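Forum: Manipulation Hardware
Topic: Gripper trials at the stove, Clastoletti or Zulamow fingers

gsimon_lab
Our group is comparing two parallel gripper models for kitchen tasks on the Teixeira controller. The Clastoletti fingers completed 197 lid lifts before we recorded a slip. The Zulamow set is lighter, and its padding wore visibly after 9 sessions. Comments on the test layout are invited.

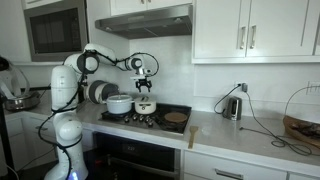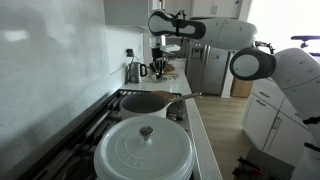
Kitchen test site, cooktop with lidded cookware, two views.

e_barros
Thank you for posting. I would question the choice of a round metal lid knob as the principal target. It favors wide pads. We logged 1,759 grasps on bar handles at Sotadberg and the ranking was reversed.

gsimon_lab
The knob was selected as the harder case. I do not agree that it favors either model at equal closing force.

tmk_controls
Was closing force in fact equal? The Teixeira default profile limits current differently for each tool.

gsimon_lab
It was set manually. The log files will be shared in March.

e_barros
I maintain my reservation until bar handles are included.

Gizella Simon
Test lead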